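Ulden Hand-Held Grippers (pair): four weeks in, one bad fault, still a big fan

I've wanted to write this one up since June, and I'm glad I waited, because my opinion of these grippers went up, then off a cliff, then most of the way back again. Short version: I love them, and please read the part about the cable before you buy.

We use them for recording shelf-stocking demos at Barasa. You hold one in each hand, do the job the way you'd want the robot to do it, and the motion of both hands gets logged along with how far the jaws are open. Our target was 1000 usable takes of jars and bottles going on and off a small two-tier shelf. That's a lot of squeezing, so comfort mattered to me more than anything on the spec sheet.

And they are comfortable! The weight sits back in your palm, the trigger is light, and after ten minutes I'd stopped thinking about my fingers. The jaws close evenly and hold a round container well. Small jars with metal lids were where I expected trouble and I had almost none. Musyoka Massawe, who has much bigger hands than I do, got on with them just as well, though he'd like a longer strap.

Now the fault. In the second week the left gripper started reporting its jaws as closed when they were wide open. It didn't throw an error. The status light stayed green, the take saved, everything looked normal. Nusrat Lodhi caught it when she plotted the jaw width and found a flat line where there should have been a grab and a release. She went back through the log and we had to throw out 167 takes. I was not fun to be around that afternoon.

The cause was the cable where it leaves the grip. If you reach across your body, the cable bends hard against your wrist, and on our unit a wire inside had started to break. Bend it one way, good signal. Bend it the other way, it freezes on the last value. For recording, that's an annoyance. But we also use the same pair to drive the arm live, and a frozen "closed" there means the arm keeps squeezing after you've let go. We had a plastic bottle on the bench at the time and it got crushed. I don't want to think about a glass one, or somebody's thumb.

Ulden support was quick and pretty frank. They sent a replacement cable with a thicker sleeve, and an update that stops the session if the jaw reading doesn't change for 8 seconds while the hand is moving. I'd like that number a lot lower for live control, and I've told them so. Until it is, we keep the stop button within reach of a second person, and we open and close both grippers fully before every batch.

Since the swap, no dropouts on either side, and I've gone back to enjoying the things. They're still the nicest pair I've used, well ahead of the Skavstead set we had before.

4 out of 5. Fix the timeout and I'll happily add the last star.
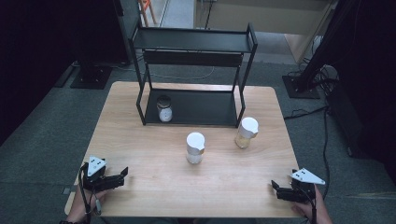

Both grippers at the table, with the jar shelf set up.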